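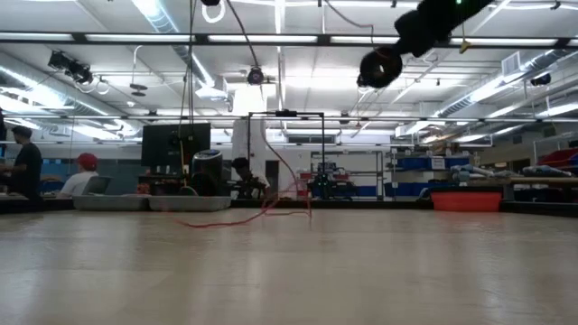

A thin red cable lying in loops on a table.

How does electricity get along a wire?

Look behind a television or under a desk and you will probably find a tangle of cables. Some are thick and some are thin. They come in black, white, grey, red and plenty of other colours. Most of them have one job, and that is to carry electricity from one place to another.

What is inside a cable?

The part you can touch is only the outside. It is usually made of plastic or rubber, and it is called the insulation. Electricity does not pass easily through plastic or rubber, so the insulation keeps it where it belongs.

Inside the insulation is metal. In most cables the metal is copper, which has a reddish-brown colour when it is clean and new. Materials that let electricity through easily are called conductors. Copper is a very good conductor. Silver is slightly better, but it costs far too much to put inside a lamp cable.

If you could see the cut end of a bendy cable, you would often find that the copper is a bundle of fine strands twisted together. One thick piece of copper is stiff, and if you bend it backwards and forwards many times it will snap. Lots of thin strands bend much more easily. That is why the cable on a hairdryer is made with strands, and the wires hidden in the walls of a house, which stay still for years, are often solid.

What is moving?

Everything is made of tiny bits called atoms, and atoms have even tinier bits in them called electrons. In a metal, some of the electrons are not held tightly by any one atom. They can wander about.

When you connect a wire to a battery to make a complete loop, the battery gives the electrons a push. They all start to drift the same way. This flow is called an electric current. The loop is called a circuit. If there is a gap anywhere in the loop, the current stops. A switch works by opening and closing a gap.

You might think the electrons race along the wire, because a lamp comes on as soon as you press the switch. In fact they drift more slowly than a snail. The lamp comes on straight away because the wire is already full of electrons, and they all begin to move at nearly the same moment. Think of a hosepipe that is full of water. When you turn on the tap, water comes out of the far end at once, even though the water by the tap has not got there yet.

Why do cables get tangled?

Anything long, thin and bendy can tie itself in knots. When a cable is shaken about in a bag, its ends move around and slip under and over the other loops. The longer the cable, the more chances it has to do this.

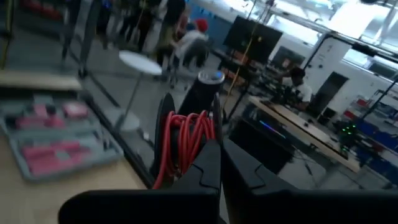 Winding a cable into a coil keeps the loops in order. Some people use a reel, and others wind the cable by hand and fasten it with a strap. It should not be pulled tight around a sharp corner, as this can damage the strands inside.

There is one more thing to know about coils. A current always warms a wire a little. When a long extension lead is in use, the warmth normally escapes into the air. If the lead is still wound up on its reel, the inner loops cannot cool down, and the insulation may melt. Adults should unwind the whole lead before plugging in something powerful such as a heater.

Do the colours mean anything?

On the outside of a cable, often not. The maker may have picked a colour that is easy to see. Inside a mains cable the colours matter a great deal. In Britain, a new three-core cable has a brown wire called live, a blue wire called neutral, and a green and yellow striped wire called earth. The earth wire is there for safety.

Staying safe

Mains electricity can kill. Never cut a cable, and never push anything into a socket. Do not touch a cable if the insulation is split or if you can see metal. Tell an adult. Keep drinks away from plugs, and hold the plug itself when you take it out of the wall.

Small batteries of the kind used in a torch are much safer for experiments.

Try it yourself

You will need a 1.5 volt AA battery in a holder, a small torch bulb in a holder, and three short wires with clips on the ends. Ask an adult to help.

Join one side of the battery holder to one side of the bulb holder. Clip a second wire to the other side of the battery holder and a third to the other side of the bulb holder. Touch the two free clips together and the bulb should light. Now hold different things between the clips, such as a spoon, a rubber, a coin and a piece of card. Write down which ones light the bulb.

Words to remember

Conductor: a material that lets electricity through easily.
Insulator: a material that does not.
Current: a flow of electricity.
Circuit: a complete loop that a current can go round.

Written by Sowmya Nambiar. Checked by Subbarao Bhat.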